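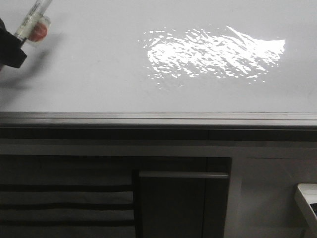

Automotive Fundamentals > Unit Two > Brakes and Chassis

Chapter 12
Slowing Down: How a Car Gets Rid of Its Speed

When I was learning this trade, the man who taught me, Mattes Petersen, used to begin his brake lessons by having us push a small sedan across the shop yard. It took four of us, leaning hard, to get it rolling at a decent walk, and then he would stroll around to the front and ask who wanted to stand there and stop it. There were no takers, of course. We had all just felt in our shoulders how much work had gone into getting that car moving, and we understood, without any formulas at all, that the same amount of work would have to come back out of it again.

I have thought about that yard many times while putting this chapter together, and I would like you to keep it in mind as you read. A moving car is carrying energy. The engine put it there, a little at a time, and the brakes have to take it away, often in a great hurry. In an ordinary friction brake that energy becomes heat, and the heat goes off into the air. In a hybrid or electric car some of it can be sent back to the battery, and we will spend the second half of the chapter on how that is done (it is my favorite part, and I apologize in advance if I get carried away).

Before we go further, a word about what you should already know. Chapter 11 covered tires and grip, and you will need it. The brakes slow the wheels, but it is the tire against the road that slows the car, and a wonderful set of brakes on a bald set of tires is still a poor way to stop. If the section on weight transfer felt hurried when you read it, go back and take it again with a cup of coffee. Uriel Ayala, who read these pages for me in draft, wrote "grip first!" in the margin so often that I finally gave in and moved the whole tire chapter ahead of this one.

What this chapter covers

12.1 Energy, speed and stopping distance
12.2 The hydraulic system, from pedal to wheel
12.3 Disc brakes and drum brakes
12.4 Heat and brake fade
12.5 Anti-lock braking
12.6 Regenerative braking in hybrid and electric cars
12.7 Inspection and routine service

Words to watch for: caliper, rotor, master cylinder, fade, bleeding, regenerative braking, blended braking.

12.1 Energy, speed and stopping distance

Let us start with the fact that surprises new students more than any other. If you double the speed of a car, you do not double the energy it carries. You multiply it by four. A car traveling at 60 miles per hour has four times the energy it had at 30, and the brakes have four times as much to get rid of. Drivers tend to feel speed as something that goes up in even steps, like the numbers on the dial, and so they leave themselves too little room on the highway.

Weight matters too, though in a gentler way. Double the weight and you double the energy, and that is the end of it. Even so, a family wagon loaded for vacation, with a trailer behind, asks a good deal more of its brakes than the same wagon on the way to the grocery store. We will come back to that wagon in section 12.4, when we take it down a long mountain grade.

Stopping distance has two parts, and it helps to keep them separate in your mind. The first is the distance the car covers while the driver notices something, decides to stop, and moves a foot to the pedal. The brakes have no part in this at all. The second is the distance covered from the moment the brakes begin to bite until the car is standing still. The first part grows in step with speed. The second grows with the square of speed, just as the energy does, as long as the road and the tires stay the same — and on a real drive, with rain and worn tread and a tired driver, they seldom do.

Try it yourself

Suppose a driver needs 2 seconds to react. At 60 miles per hour a car covers 88 feet every second, so it travels 176 feet before the brakes have done a thing. Work out the same distance for 30 miles per hour, then pace off both in an empty parking lot with a partner. The walk makes an impression that the arithmetic somehow does not. Keep your two answers in your notebook, as you will want them again when we add the braking distance at the end of this section.

Last updated in March
Filed under: Auto Technology, Student Reading
180 shares | 12 comments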